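Live Sound & Small Venues > Mixing and Monitors

Singer can't hear herself, and I get feedback at 90 percent of the fader
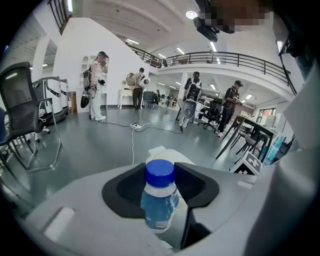 A large open office space, four people, cables on the floor

Liesl Rüegg

Hello everybody. I mix the sound for a small folk group, four people, in a community hall with a low ceiling. I learned it by myself, so please excuse me if I use the wrong words.

Our singer has a very soft voice. She has two wedges in front of her, both on the same aux send, and she always asks for more. When I give her more, it begins to ring, first a low howl and then a high one. I have already cut 300 Hz on her channel and it became a bit better, but now the audience says she sounds thin. The drummer is behind her, maybe two metres away, and he will not play quieter.

The desk is an older Breseo with 12 channels and only one graphic equaliser, which I use for the main speakers. We have a concert on Sunday and I would like to try something before then. Should I buy a second equaliser, or another microphone, or in-ears?

Beat Holzer

In-ears. Wedges are finished. I changed five years ago and never looked back.

Rahel Prantl

I would not buy anything before Sunday. New in-ears at a concert with no rehearsal is a good way to make a singer unhappy, she will feel closed in and pull one out after the first song.

Try these things first:

1. Take away one wedge. Two wedges on the same send give you more places for feedback to begin. Leave the one which is nearer to her.

2. Look up the pattern of her microphone. If it is a cardioid, the wedge must be directly behind it. With a supercardioid the quiet spots are to the sides of the back, so the wedge goes a little off centre. I made this mistake for a whole summer with a Haslinger.

3. Move your graphic equaliser from the mains to the monitor send. For the audience you can use the channel EQ, and your main speakers are probably not what is ringing. Then put the 300 Hz back on her channel and make the cut on the monitor side only. Her voice should be less thin out front.

4. Take the guitar and the bass out of her wedge. Many singers ask for "more me" when they need less of the others.

5. Check that her send is pre-fader. If it is post-fader, each time you lift her for the audience you lift the wedge also.

About the drummer — can he sit to the side? Even a small turn of the kit helps, because her microphone is looking straight at his cymbals. If he refuses, hang a heavy curtain behind him. It does not do much for the low drums but it takes some edge off.

Also ask her to sing closer. From a hand's width to almost touching the grille is a very big difference, bigger than any box you can buy for 25 dollars or for a lot more.

Luzius Auer

Agree with Rahel on the pre-fader thing, on the older Breseo desks it is a small button next to the aux knob and easy to miss. Mine was wrong when I bought it second-hand.

Related in Mixing and Monitors

Fodico wireless drops out when the hall is full
Hum from bass DI only when the lights are on
Is a Hiklow stage box worth repairing?
How to label cables so they stay labelled
Choir of 12, two microphones, where to put them?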